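Why Do Shops Put Things on Sale?

You have probably seen a sign in a store window that says SALE in big letters. A store wants to make money, so why would it charge less?

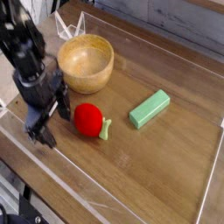

What a price is made of

Say a toy store sells a kite for nine dollars. The store had to buy that kite first, from the company that makes kites. Some of the money you pay covers that. Some of it goes to rent, lights and the people who work there. Whatever is left over is called profit.

If the kite cost the store three dollars, there is room to lower the price and still have something left. If it cost eight, there is hardly any room at all.

Too much stuff

Stores have to guess how many things people will buy. Sometimes they guess wrong. A store that ordered a lot of snow boots in November may still have boots on the shelf when the weather gets warm. Those boots take up space that sandals could use. Selling them for less is better than keeping them in a back room all summer.

Getting people in the door

Some things are sold so cheaply that the store loses money on them. This is called a loss leader. A grocery store might do it with milk. People come in for the milk, and while they are there they buy bread, apples and soap at the regular price.

Food that won't last

Bakeries often lower their prices near closing time. Rhys Hoani runs a small bakery called Tanoli, and his rolls go for half price in the last hour of the day. "A roll I sell for half is still money," he says. "A roll I throw out is flour I paid for."

Is a sale always a good deal?

No. If you spend two dollars on something you didn't want, you have two dollars less than before - even if the sign says you saved some. It also helps to look at the price in another store. The regular price there may be lower than the sale price you just saw.

Try it yourself

Next time you go shopping with a grown-up, find something on sale. Look at the old price and the new one, and work out the difference. Then try to guess which kind of sale it is.

Words to know

Profit: money left after all the costs are paid.
Discount: the amount taken off a price.
Stock: the things a store has ready to sell.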